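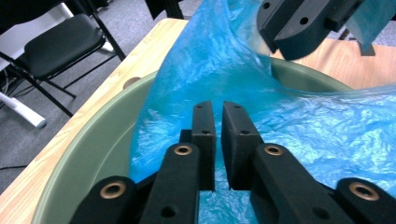
4. Soaking and first rinse

Now we get to the fun part! Your Gidex felting kit has been unpacked, the wool is sorted, and you're ready to wash your first raw fleece. Set aside a whole morning for your first go. After that you'll find it slots in beside other jobs quite happily.

Before you start

Check that you have the mesh bags from tray B, the Bruvorell wool soap, a kitchen thermometer and two large basins. Any basin will do if it holds your fleece with plenty of room to spare. Old baby baths are marvellous for this.

4.1 Weigh the dry fleece and write the figure on the card in the lid. A small Gorkorton fleece weighs 1,498 g on our scales, but yours may well be heavier, especially from an older ewe.

4.2 Pull off the mucky bits round the edges (this is called skirting) and put them on the compost. Be generous. You will still have masses left.

4.3 Divide the fleece between the mesh bags. Fill each bag to the line, no further, and close the zip.

4.4 Run hot water into the first basin until it reads 60 °C. Turn the tap off, then add two capfuls of soap and stir slowly with the long spoon.

CAUTION: Water at this heat will scald. Wear the long rubber gloves and keep children and pets out of the room.

4.5 Lower the bags in and press them under with the flat of the spoon. Leave them for 20 minutes. The water will go a glorious brown – all that is dirt and sweat leaving the wool, and it's a lovely thing to watch.

CAUTION: Do not rub, wring or swish. Hot wool that is moved about turns to felt, and it cannot be turned back.

4.6 Lift the bags out and let them drain over the second basin. Empty the first basin before the water drops below 45 °C, or the grease will settle back on the fibres.

4.7 Repeat steps 4.4 to 4.6 with fresh water and one capful of soap. Very greasy breeds may want a third wash.

4.8 Rinse twice in plain water at the same heat as the last wash.

Note: If you live in a hard water area, add a splash of white vinegar to the final rinse. The difference in softness is wonderful.

Note: The Hodoroagă blend supplied with the larger kit has already been washed. Skip to section 5 and get carding!

4.9 Roll the bags in a dry towel, press firmly, and spread the wool on the drying rack out of direct sun. Turn it morning and evening. It should be ready in two or three days, a bit longer in March.

Next: 5. Carding and blending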